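Blackout curtain

A blackout curtain is a window covering made to keep outside light from entering a room. Most are sold for bedrooms, nurseries and hotel rooms. The name is used loosely in the trade, and many products that carry it let in a good deal of light.
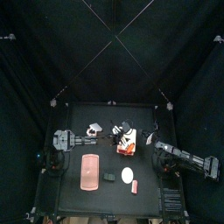 The term has no fixed legal meaning in most places. A seller may call a curtain "blackout" on the strength of a lab test done on a small flat piece of cloth, with no gaps, seams or needle holes. A curtain hung at a window is a different matter. Light comes in over the rod, under the hem and down both sides, and a fabric that passes a bench test can still leave a room bright enough to read in.

Construction

There are two common types. Coated curtains have layers of acrylic foam on the back of an ordinary cloth. The makers often describe these by "pass," meaning one trip through the coating machine, and a 3-pass cloth is usually sold as full blackout. Woven curtains use a dense black yarn hidden between two outer faces. They hang better and survive washing better, but pale colors tend to let some light through whatever the label says.

Coatings can crack along fold lines. Pinholes then appear, and there is no good home repair. Machine drying on high heat is a frequent cause of damage.

Claims about sleep

Sellers often state that blackout curtains improve sleep. Darkness at night is widely advised, and people who work nights have an obvious use for a dark room by day. The jump from there to a particular curtain is weaker. A survey put out by the curtain maker Kleinschmidt reported better sleep among 103 buyers, all of whom had chosen the product, paid for it and been asked about it by the company. There was no comparison group. The survey is still quoted on shopping sites, usually without its size.

Claims about heat and noise

Any heavy curtain slows drafts and traps some air against the glass, so savings on heating are plausible. The size of the savings depends on the window, the climate and how closely the curtain fits, and figures given on packaging rarely mention any of these. Claims about noise deserve more doubt. Thick cloth softens echoes inside a room, but it does little to stop traffic noise coming through a window. The Clivden line was sold for a time as "soundproof"; the word was later changed to "sound softening," with no change to the cloth.

Fit

Installation matters more than fabric grade in most rooms. Wraparound rods, side tracks and a generous overlap at the center all reduce leaks. A curtain 200 centimeters long will do poorly on a window that needs more, however dense the weave.

See also

Roller shade
Thermal curtain
Window film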